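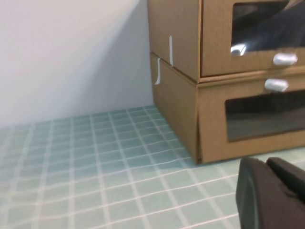

Section 2. Posting a job opening and keeping it filled

Read Section 1 first if you haven't made your Melis login. You can't post a job without one. Managers and payroll staff use the same screen, just different tabs.

Have these handy before you start:
– job title and pay rate
– site name (Drondia or Skundon)
– shift times
– name of the person approving the hire

2.1 Creating the opening

1. Log in. Go to Staffing, then Openings, then New.

2. Pick the site. Drondia and Skundon have separate pay tables so don't guess.

3. Type the job title. Plain words. "Packer, nights" is fine. No internal codes, applicants can't read them.

4. Enter the hourly rate. Melis won't take a blank and won't take "negotiable". If there's a range, put the bottom figure in the first box and the top in the second.

5. Choose Casual, Part-time or Full-time. Can't be changed once it's live – you have to close the opening and start over.

6. Add shift times. Use the 24-hour clock.

7. Write the description. Limit is 300 words. Anything past that gets chopped off with no warning.

8. Pick an approver. Zodwa Mahlangu for Skundon, Vusumuzi Tshabalala for Drondia. Seasonal jobs at either site go to Zodwa.

9. Save as Draft. Check it. Then hit Submit.

Note: Submit doesn't publish. The opening sits in Awaiting until the approver signs off. Approvals are done at 9 in the morning, so anything sent in after that waits for the next working day.

CAUTION: Don't submit the same opening twice because the first one looks stuck. Both will go out, and applicants get split between them. Merging them is a manual job and a slow one.

2.2 Setting the alert level

The alert level tells Melis when to warn you a team is running short. Default is 70 per cent of rostered hours covered. Fine for most teams.

1. Openings, then Alerts.

2. Select your team from the list. If its missing, your login isn't linked to that cost centre. Ring payroll.

3. Move the slider or type a figure.

4. Tick Email, Text or both.

5. Save. The old level stays on until the page refreshes.

Note: Sick leave counts as uncovered. Approved annual leave doesn't, as long as it was entered before the roster was published.
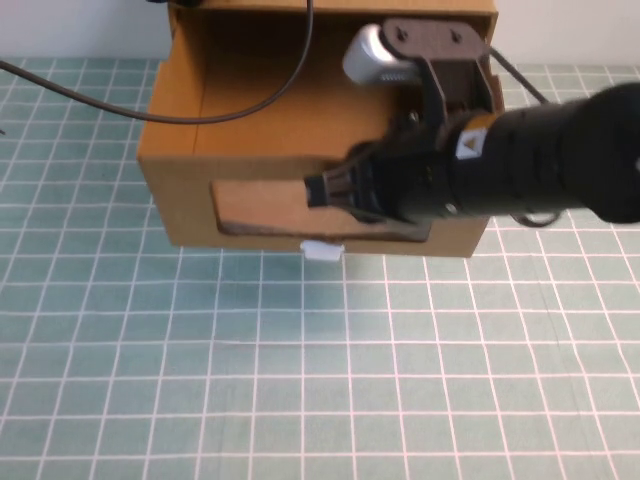 Can I change the pay rate after the opening is live?
Only the approver can. Send them the opening number and the new rate, and they'll edit it from their side. Anyone who's already applied gets an automatic email with the new figure.

2.3 Moving an applicant to hired

1. Open the applicant's card. Check that References says Complete.

2. Click Offer. The rate fills in from the opening. Check it anyway, espcially if the pay table changed in October.

3. Set a start date. Leave 2 clear working days or payroll can't make the file in time.

4. Click Send. Status changes to Offered.

5. Once they accept, click Hired. The opening count drops by itself.

CAUTION: Clicking Hired before the offer is accepted creates a live pay record. Payroll then has to reverse it by hand. Wait for the green tick.

2.4 Closing an opening

Melis closes an opening when every place is filled. To shut one early, open it, click Close and pick a reason. "Budget withdrawn" goes to the Flusesex finance report, the others don't. Pick the right one.

Unsuccessful applicants stay on file under Past. You can invite them to a new opening from there, same job type only. For a different job type they need to apply again.

Next: Section 3, Rosters and overtime.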